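Color After Dark: Why the Paint You Picked Isn't the Paint You Got
Speaker notes, evening talk at the Clondach branch library

Last updated: Aug 13, 2024
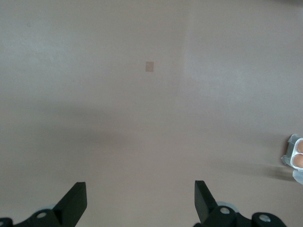

Good evening, everybody, and thank you for coming out. I want to start with my aunt's dining room, which she painted three times in one June. The first time she chose a gray from a little paper chip, under the store lights, and by suppertime she was on the phone telling me the walls had gone pink. She took it back, argued with the very patient man at the counter, bought another gray, and that one went pink too. What she had was a mauve that looked like a gray as long as it was sitting next to a stronger color, and once it filled a whole wall it had nothing to hide behind. Have a look at the surface on the screen. It's a grayish mauve, with a little pinkish brown in it, and toward the upper right it lightens until it's almost a silvery lavender, and then there's that wide soft band of shadow across the middle. If I cut chips out of those three areas and mixed them up on a table, I think most of you would hand them back to me as three different paints. (Wait here. Let people look. Somebody usually has a story about a bathroom.)

All right, so what's going on. A wall doesn't have a color the way a can has a label. It gives back some of the light that lands on it, and the light keeps changing. In the morning you have one kind, in the afternoon another, and at night you have whatever bulbs you bought in a hurry. I ask people to bring me a bulb from home when they come for advice, and they think I'm being funny, but I'd like to see the bulb before I see the couch.

North rooms. I'll go slowly here, as this is the part folks write down. Light from the north tends to be cooler and steadier, so a gray with blue in it can turn chilly by the middle of winter. A gray with a drop of red or yellow in it usually holds up better. South rooms are more forgiving, but they wash out pale colors at noon, and people who wanted a soft blush end up with something very close to white. East and west rooms change the most over a day -- you really have to sit in them at the hour you use them.

(Show the big sample boards now. Pass the two warm grays down the left side and the cool one down the right, then have them swap.)

Huệ Khúc, who taught me most of what I know, kept a notebook of every gray she ever put on a wall. There were 224 of them when she stopped writing them down, and she told me she had disliked a good many and couldn't always say why. She lived on Ekerik Street in a house with low ceilings and deep porches, and she painted the front hall a brown so dark that visitors reached for the switch. At night, with the lamps on, it was the loveliest room in the house. I think of that hall whenever somebody tells me a small dark room has to be painted white. It often just looks like a small dark room with tired white walls.

Now, testing. Please don't dab a little square in the middle of the old color. The old color will push it around. Paint a good big board, two coats, leave a white border, and move it about the room for a few days. Put it flat on the floor, too, and then stand it up, and see how much darker it seems when it's upright in a corner. Khang Đỗ asked me at the Jemon talk whether you could skip all this and use a phone app. You can use one to narrow things down, sure, and I do it myself, but a phone screen makes its own light and your wall doesn't.

A word on sheen. Flat paint hides bumps and keeps its color fairly even from one side to the other. Eggshell and satin pick up a shine near the windows, so the same wall will look paler at one end. Ceilings, I nearly always go flat. Trim, I like some shine, and I'll admit that's mostly habit.

(If there's time: the story of the yellow kitchen. If there isn't, go right to the bulbs.)

For bulbs, buy one warm and one neutral, and try each for an evening with the sample board propped behind the lamp. Leave 14 minutes for questions. The handouts are on the chair by the door, 25 copies, so couples please share, and I'd like the sample boards back before anyone heads home.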